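인쇄하기 | 이메일로 보내기

거스 마케티(Gus Marchetti) | 11월

제4장 손목 카메라와 작업면

3장까지 팔의 관절과 전원부를 조립하였다. 이 장에서는 턱사이드(Turkside) 공동 작업실에서 만든 팔에 그리퍼를 달고, 손목에 소형 카메라를 고정한다. 제어 보드는 앞 장과 같은 바넬(Vanell)을 쓴다. 서보 펄스 폭은 1000에서 시작하며, 조립이 끝날 때까지 3000을 넘기지 않는다.

카메라는 두 손가락의 끝이 화면 아래쪽 양 모서리에 들어오도록 단다. 손가락 끝이 보이지 않으면 물체와의 간격을 화면에서 읽을 수 없다. 브래킷의 나사는 화면을 확인한 뒤에 완전히 조인다. 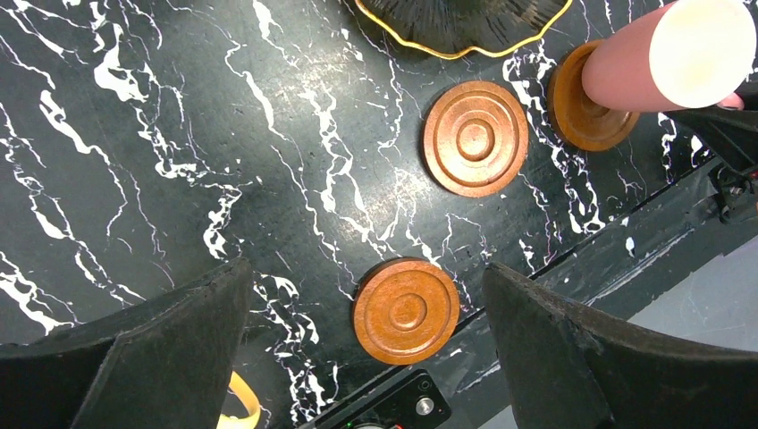 그림 4-1 손목 카메라로 본 작업면. 검은 대리석 무늬 상판과 둥근 나무 받침

작업면의 무늬와 광택도 살펴야 한다. 그림 4-1의 상판에는 굵기가 제각각인 흰 줄무늬가 있고, 가운데는 반사광 때문에 회색으로 보인다. 밝기만으로 윤곽을 찾으면 이런 줄무늬가 물체의 경계로 잡히기 쉽다. 적갈색 받침은 색상값으로 구분하는 편이 낫다.

4.1절에서는 브래킷을 깎고, 4.2절에서는 지르킥(Jirkik) 프로그램으로 화면 좌표를 팔의 좌표로 바꾼다. 보정에 쓸 사진은 1409장으로, 저장하는 데 시간이 걸리므로 미리 공간을 비워 둔다.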